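Prurkia House Summer Walk-Through: Fire, Kitchen and Common Room Checklist
Filled in by Nadiia Bilyk, with comments
Walked on 6/28/24 with Orest Derkach

Good morning everyone, and thank you to all of you who left your doors unlocked and your hallways clear for us. I know these lists can look a bit scolding when they land in the mailbox, so I have written more in the comments than the form really has room for, the way I did in January. Please read your own floor at least, and the kitchen part if you cook downstairs (which is most of you, judging by the smell of onions on the stairs!).

ENTRANCE AND STAIRS

Front door closes and latches by itself: YES
Comment: Much better than in January, when you had to give it a good shove with your hip. Orest put in the new closer over the winter and it now takes five seconds or so to swing shut, slow enough for anyone with a walker or a stroller.

Stair treads secure: NO
Comment: The third step up from the landing rocks a little at the left side. It isn't dangerous yet, but I wouldn't want to meet it in socks at night. Orest will screw it down and glue it, and until then there is yellow tape on the edge. Please leave the tape where it is, even if it spoils the look of the place.

Handrail firm along full length: YES

Stairs clear of belongings: PARTLY
Comment: Two pairs of boots and a bag of potting soil on the second floor. I know the closets up there are tiny, and I do sympathize, but the stairs are our only way out on that side. There is a free shelf in the basement and anyone may use it.

SMOKE ALARMS AND EXTINGUISHERS

Alarms tested on each floor: YES
Comment: All of them sounded, and I apologize to Stefaniia Chornovol, who was on the phone with her sister at the time. The one outside the laundry has yellowed quite a lot, and when Orest took it down to look at the back, the date showed it was due for replacement. A new one is on order.

Extinguishers charged and in place: YES
Comment: The needle on the kitchen one sits well in the green. It had wandered over behind the bread box, so we hung it back on its hook by the door. It belongs there because you want to be backing out of the room when you reach for it, and you don't want to be leaning across a hot stove.

KITCHEN

Stove knobs turn off fully: YES

Range hood filter clean: NO
Comment: Oh dear. It was thick with grease. Illia Tkachenko has very kindly offered to soak it overnight in hot water and washing soda, and I would like us to take turns after that. I'll put a sheet on the fridge.

Hot water at sink, not above 120 degrees: not measured
Comment: I left my thermometer at home, silly me. I'll come back with it.

Outlets near the sink trip when tested: YES
Comment: Both of them clicked off with the test button and came back with the reset. If one ever stops working while you're making toast, try the reset once. If it goes again, unplug everything and tell Orest.

COMMON ROOM

Cords in good condition: NO
Comment: The brown floor lamp has a cord that is cracked near the plug. I've put the lamp in the closet with a note on it. Melaniia Zhuravel tells me it came from her aunt and she'd hate to see it thrown out, so we'll have it rewired at Levchenko, who quoted us $80 with a new switch. That seemed fair to me for a lamp people are fond of.

Windows open and stay open: PARTLY
Comment: The one nearest the radiator slides down on its own. Keep your fingers out of the way and use the wooden prop for now. The sash cords need doing on that whole wall, and the estimate from Skostia is $420, so it will have to wait for the fall budget.

Rugs flat, with no curled corners: YES
Comment: The new pad under the long rug has worked wonders.

Textiles kept away from heaters and candles: YES
Comment: I was so pleased about this one. In January there was a throw lying right over the radiator, and it had gone stiff and brown at the fold. Quilts, patchwork, curtains, table linens, all of it should hang or lie at least an arm's length from anything that gets hot. If you use tea lights, set them on a plate and stay in the room with them.

TO DO BEFORE THE NEXT WALK

Screw down stair tread: Orest
Replace laundry alarm: Orest
Soak hood filter: Illia, then the sheet on the fridge
Lamp to Levchenko: Melaniia
Check water temperature: me, with the thermometer this time

If I've missed something in your corner of the house, please slip a note under my door or catch me in the garden. I'm there most evenings with the hose, and I'd much sooner hear of a loose screw early than find it on the next list.
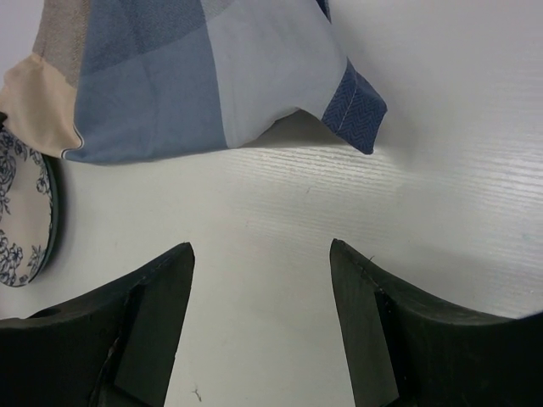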